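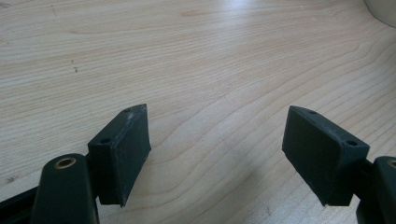 Long table, with the specks and scratches.

Workshop > Notebook > Tables and storage

June, afternoon. Posted by the Skumora bench notebook

We use cookies to remember your place in the notebook. Accept / Settings

Carried on with the long table and the white tubs. The Blöndal room is shared again from next week and both jobs have been on the list since the spring.

Table first. Cleared it down and wiped it with a damp cloth and then a dry one. The top is pale and most of the trouble is small: dark specks and a few scratches in one patch, and a faint dark mark not far away. I had those down in the last entry as stains and I now think some are dents with dirt in them. A fingernail catches on two of the scratches and slides over the rest.

The light is a nuisance at that table. Part of the top goes nearly white with glare and you can't judge the surface there at all. Worked from the other side until four, then moved back.

Tried the Flallik soap solution at the weak mix, 2 capfuls to 200 ml of warm water. Tested underneath first. It raised the grain very slightly and left no tide mark after half an hour. Did not go on to the stronger mix. If the faint mark is still there after a second wash I would leave it. It is a work table, and sanding one spot will show more than the mark does, with the grain running in long waves the way it does.

Left to do on the table:
second wash, same mix
clean out the specks with a wooden pick
check the underside for old tape
no oil until the tubs are off it for a full night

Then the tubs. These have built up over several projects and there is no system. Some are square, some round, all white or near enough, so from across the room they all look like the same thing. Most have lost their lids. The plan is to keep the ones that can be wiped properly and move the others out to the yard for sweepings and offcuts.

I have been checking the insides under the window, because marks are easy to miss against a pale wall. Scratches and shine look very similar in this plastic. Turning the tub helps: a reflection moves and a scratch stays where it is. The square one had a tiny orange-red speck low down inside, which I first took for a chip in the plastic and now think is a crumb of something. Put it aside for washing before deciding.

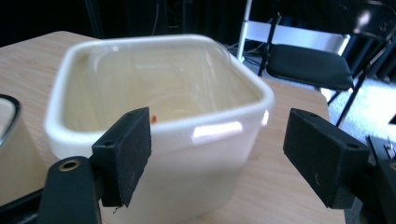
A remark from the next bench was that square tubs should stay whatever state they are in, as they pack against each other on the shelf and round ones waste the corners. Fair point about the shelf. Against that, the round ones are easier to scrape out with a spatula, and plaster left in a corner ends up in the next mix. We agreed on square for storing and round for mixing, which settles most of the pile without looking at each one.

Lids are still a problem. Brutham sell them separately but only in boxes of 200, and we would never get through that many. Will ask whether they do part boxes. Until then, cloth and a rubber band on anything dry, and nothing wet kept overnight.

Weighed out a trial mix to see what the smaller round tub takes comfortably. 300 g of dry plaster is fine with room to stir. More than that and it climbs the sides.
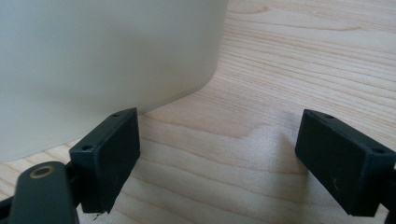
Skumora notebook, vol. 3, p. 41

The big round one has no label or writing on it anywhere I could find, so there is no telling what it came with. Not to be used for anything near food. I would like it marked on the base and on the side, as the base is no good to anyone once it is standing on the table. Paint pen, small letters, low down.

It is also heavy enough when full that it should be lifted on to the table and not dragged. Some of the scratches in the top may well come from that. A bit of felt under it would do, or the old rubber mat if somebody can find it.

Shelf order for when they go back: square tubs on the middle shelf, small round ones above, the big one on the floor by the sink. Scoops in the drawer. Please don't nest the tubs while they are damp, they stick and then they crack at the rim when pulled apart.

Stopped at half past five. Soap solution is in the jar by the tap with the mix written on it. Second wash tomorrow morning.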